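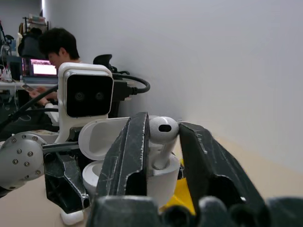

Progress report: fine grasping software
22 February 2019
By the Prorkora software team
Print | E-mail this page

Since January we have put nearly all our time into the grasp planner, and it is paying off! Small, glossy things such as a wireless earbud in its charging case were our weak spot – the old planner closed on the lid as often as on the bud.

The new version looks again from the wrist camera just before the fingers close and corrects its aim. In the last set of 40 earbud trials it got a clean hold in 23, against 8 with the old code. We are really pleased with that.

Still to do: the two arms plan separately and sometimes wait on each other for no good reason. A shared planner is half written, and we hope to have it running at Clurnley in 3 weeks. The logging tool from Lekonier now replays a whole run, so finding faults is much quicker.

Recent items
Iyer: camera calibration notes
Lekonier logging tool, first release
Clurnley test plan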